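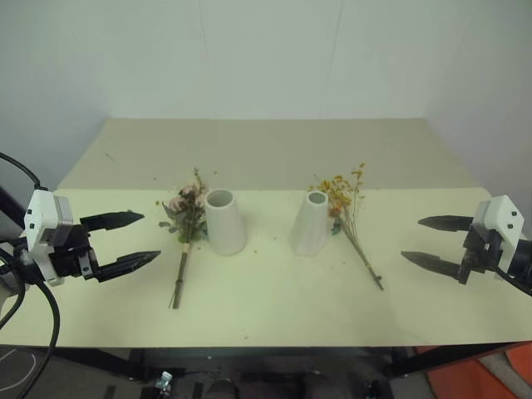 Two grippers, two vases and the dried flowers at the Fladholm workshop.

The first thing Zulema Benítez does in the morning, before the coffee and well before the computers, is run a thumb along the fingers. She does it the way you might check a kitchen knife or the edge of a child's skate, slowly and with her head tilted a little, and if you try to talk to her while she is doing it you will get a very friendly "mm-hm" and nothing else. She is feeling for nicks. A nick near the tip of a gripper finger will catch on a dried flower stem, and a caught stem snaps, and then there is one more sad little stalk for the jar by the sink.

Benítez looks after the two-armed cell at Fladholm, a small workshop that took over the back half of an old seed warehouse and still smells faintly of burlap when it rains. The cell's job this season is arranging dried flowers. There is a pink bunch and a yellow bunch, a pair of white vases, and a cream tabletop between two white-cased wrists with long black fingers. Picking up a bunch and standing it in a vase sounds like nothing much, and I said something of the kind on my first visit, and she very kindly handed me a pair of kitchen tongs and let me try it. I broke two stems and knocked a vase over. We did not speak of it again until lunch.

"Dried flowers are wonderful teachers," she told me over soup. "They don't bend and forgive you. If your arm is a tiny bit out of line, they tell you, and they tell you all over the table."

They certainly do shed. Crumbs of leaf and petal collect in the middle of the table, where most of the handling goes on, and Benítez has firm opinions about when to sweep. A soft brush at the end of each block of runs, never a wet cloth, and never compressed air, which she banned after an afternoon in November when a well-meaning visitor blew a whole season's worth of petal dust into the left wrist. She had the housing open until eight that night, picking at it with a watercolor brush and listening to the radio. She tells this story fondly now, though I gather it took a while.

The rest of the morning check goes more or less like this. After the fingers come the screws on the wrist housings, which she goes over with a small driver she keeps in her apron pocket, just touching each one to see if it wants to turn. Then the cables. She likes a generous loop of slack behind each wrist, more than the drawings call for, and she moves each arm through its whole reach by hand, with the power off, watching how the cable follows. "If it tugs, you'll pay for it later," she said. A cable that tugs only at the far end of a reach is the worst sort, she explained, as it will behave beautifully all day and then let go on the one motion you care about.

The spare fingers come from a supplier called Mandberg, in flat cardboard trays, and she has 33 of them left on the shelf, each with a strip of masking tape where she writes the day's notes. She changes them as pairs, even when only one is worn. New fingers against old ones never close quite true, and a bunch of stems gripped a little crooked will swing like a pendulum on its way to the vase. The schedule calls for new fingers every 3000 grasps. The last pair came off at 2377, on the strength of her thumb and nothing else, and when we looked at the left one under the bench magnifier there was a groove you could just about rest a hair in.

Then there is the matter of centering, and I could have watched this part all day. With the fingers open, she brings both arms in over the table until the tips face each other, and she holds a sheet of plain paper between them. First one side closes on the paper, then the other. If the sheet stays flat, the two arms agree about where the middle of the table is. If it puckers or twists, she goes back to the mounts. It takes about 20 minutes on a good day — and on a bad day she puts the kettle on and starts again from the table frame, going around with a wrench to make sure nothing underneath has worked loose.

The frame gets less attention than the arms from everyone but her. It's dark metal, plain as a garden bench, and she is forever crouching down to look at it. When the workshop first put the cell together, they spent the better part of a week chasing a wobble they were certain was in the software, which goes by the name Ornix and was called a few other names that week. Gautier, the firm that helped with the installation, sent over two long and thoughtful emails on the subject. In the end Benítez leaned on a corner of the table while reaching for her pencil, felt it give, and tightened one clamp.

She keeps a paper logbook, a green one with a ribbon, and the entries are a pleasure to read. "Right wrist, small click on turning, gone after lunch." "Yellow bunch retied, nearer the ends this time." "Left fingers lovely today." The younger technicians type theirs, and she doesn't mind a bit, but I noticed that when the right arm began to hesitate during my second visit, it was the green book that two of them came looking for. They found the page, too, with the click and the lunch, and took the driver out of her apron pocket with her blessing. By the time I had my coat on they had the power off and the housing open, and Benítez was holding the lamp.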